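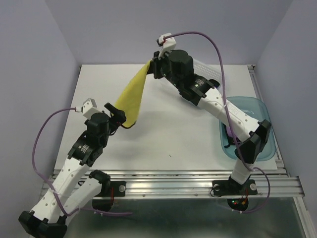

August

Up at six to finish the Dellaron papers before the office opened. The summons has to be served at their registered address in Irnley, and the server there wants his copies by noon or he leaves them till the next morning. I drove them over myself. Two sets, stamped, plus the annexures, which I had to number again after the copier skipped page 11.

Prasanna Abeysekara came in at 11 about the Bugti lease. He has paid the 2,000 deposit and has a receipt for it, but the landlord's lawyer says it was rent. The receipt just says "received with thanks." I told him we'd write one letter and give them two weeks, and go to small claims after that. He wanted to go straight to court. We left it at the letter.

Lunch at the desk. Anjana Miah rang from the Onholm branch to say the clerk there won't take filings after 3 now, and there's a sign up on the counter. She found out with a client standing next to her. I've moved the Onholm matters to mornings and written it in the front of the diary, where I might see it.

Drafted the Bugti letter in the afternoon. First version was too long – cut it to a page. Still need to check the date he moved in, as the lease and the inventory don't agree.

No word from the server by the time I locked up. Call him first thing, then the bank about the trust account form.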